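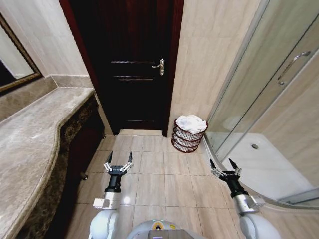

Figure 4-1. Head camera view toward a closed bathroom door, with the shower glass at right and both grippers open.

4. Setting Up a Bathroom Scene in Flatix

Bathrooms are small, shiny and full of glass, and they ask more of the perception software than any other room in the house. If you have already set up a kitchen or a hallway in Flatix, you know most of the steps in this section, but please read it through anyway. Several of the default settings that serve you perfectly well in a kitchen will let you down in here.

We assume you have finished Section 3, that the robot is on your network, and that the Bolger perception service is running. You will also want the Beveck scene editor open on a computer you can carry to the room — walking back and forth to a desk gets old quickly.

4.1 Before you begin

1. Turn on all the lights you expect to be on when the robot works. A scene recorded in one light and used in another can still work, but you will spend longer on the glass in 4.3.

2. Open or close the bathroom door, whichever way you plan to leave it. Flatix treats an open door and a closed door as two different scenes, and it's fine to save one of each.

3. Drive the robot in to its working spot using the hand controller, and park it with the base brake on.

4. In Flatix, choose Scene, then New Scene, and give it a name you'll recognize later. Our own test apartment at Sterkthorpe had a long list of scenes called "bathroom new" by the end of its first December, and we don't recommend it.

CAUTION: Keep people and pets out of reach of both arms whenever the arm power light is on. The Pause button in Flatix stops planned motion only. For anything urgent, use the red stop button on the hand controller.

4.2 Recording the room

1. Select Record Scene. The head camera sweeps slowly from left to right and back, and the arms stay where they are.

2. Wait for the progress bar to fill. A full recording takes up to 470 frames, fewer in a very small room, and Flatix stops by itself when it has enough.

3. Look over the result in Beveck. You'll see the room as a cloud of colored points, with the arms already taken out. If part of a forearm has been left floating in the air, the arm mask is out of step with the joints, and you should run Align Arm Mask from the Tools menu and record again.

4. Check the floor. It should appear as one flat gray sheet running under everything. Glossy tile often shows dark pits where a ceiling light is reflected; select Flatten Floor and they'll close up. Do leave a real step or a raised door sill alone, though, by drawing a keep box over it before you flatten.

Note: If Bolger reports error 763, it lost track of the head position partway through the sweep. Nothing is damaged. Go back to step 1 of this part and try again, and if the same error comes up a second time, restart the perception service before you do anything else.

4.3 Glass, mirrors and metal

This is the part that takes patience. A depth camera sees straight through clean glass, so a shower enclosure tends to come out as a couple of thin metal rails with nothing between them, and the planner will cheerfully send an elbow through the gap. Mirrors have the opposite trouble and add a second room behind the wall.

1. In Beveck, choose Add Surface, then Glass.

2. Click along the bottom rail of the enclosure from one end to the other. For a curved enclosure, put your clicks closer together along the curve and turn on Fit Arc.

3. Drag the surface up to the full height of the glass.

4. Add any door handles as separate solid shapes. They stand out from the glass and they are easy to forget. Long handles may show up broken into pieces, and you can select the pieces and choose Join.

5. For each mirror, choose Add Surface, then Mirror, and click its corners. Flatix deletes everything it believed was behind it.

CAUTION: Don't skip the glass step on the grounds that the robot will only be working on the floor. An arm reaching down low still swings its elbow out to the side, and the planner needs to know what is there.
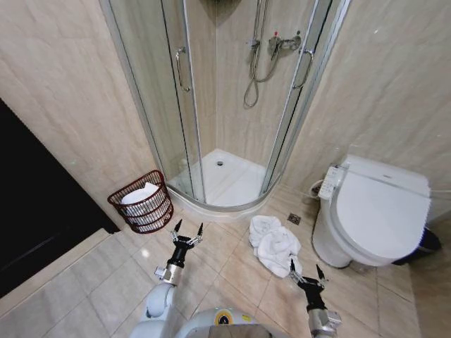 4.4 Labeling the things you want handled

With the fixed parts of the room settled, you can tell Bolger about the things that get picked up, and the things they get put into. These are kept apart in the software as Items and Receptacles, and it helps to do the Receptacles first.

1. Click the wastebasket or hamper and choose Receptacle. Open sides, whether woven, wire or slatted, confuse the shape fitter, so set Wall Type to Open. You'll get a simple solid outline, and that's all the planner needs.

2. Set the fill level by dragging the blue line. If something already sticks up above the rim, put the line at the top of it so that the gripper lets go from high enough.

3. Click the item on the floor and choose Item. For towels and other cloth, set Shape to Soft. Bolger then stops looking for edges and proposes grasp points on the folds.

4. Step through the proposed grasps with the arrow keys. The good ones are usually high on the pile, with clear floor for a fingertip on either side. Reject any that sit right against a shower tray or over a drain grate.

5. Mark everything else near the floor that should never be touched, such as the toilet, its hoses and any cables, as Keep Out. A small margin is added for you. You can shrink it if the robot runs out of room, but please do so a little at a time!

4.5 Trying out a plan

1. Choose Plan, then Preview. Both arms move on the screen only.

2. Watch the arm that isn't doing the picking. In a narrow room the idle arm is often the one that comes too close to a wall or counter. If it does, select Tuck Idle Arm and preview again.

3. When you're happy, set Speed to Slow and press Run, with the hand controller in your hand.

4. Save the scene. Flatix keeps the last two saved versions, and you can return to either one from the History tab.

Note: If you move the basket later on, you don't have to record the room again. Open the scene, choose Refresh Receptacles, and let the head camera take another look.

Section last revised 2024-04-22. Settings for open shelving and laundry machines are in Section 5.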